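Notes for the Thursday session, Skotcombe talk - the long version

Start with the claim. The Tolia method says a humanoid can learn pick-up-and-carry from 56 demonstrations. The abstract gives a success rate and stops there. Ask the room: success at what, and who was judging?

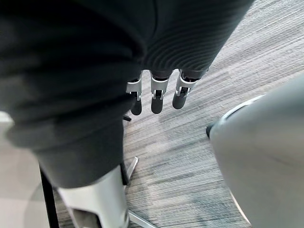 Say plainly that I like Araba Arthur's write-up. She reports all 277 attempts, including the 59 that were thrown out before scoring. Slow down on that number. Put those back in as failures and the headline looks a good deal less rosy. Jarlath Kinsella will object that the discards were operator error. Maybe so - let him make the case.

Next, the scoring rule. Don't rush. 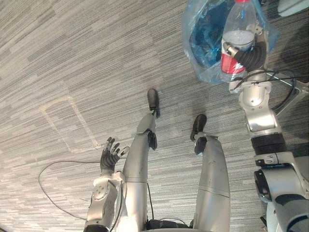
"Object held" is the whole test in the Flarkville protocol, and I don't think it tells us much. Take a grip like this one, with a bottle and a crumpled blue bag in the same hand. Is that one object held, or two? Would it still count if the bottle was the target and the bag came along for the ride? The rule is silent, so two honest scorers could disagree.

Finish on what I'd want before believing it: a second lab, a written rule for mixed grips, and 15 objects the policy has never met. Leave time for questions.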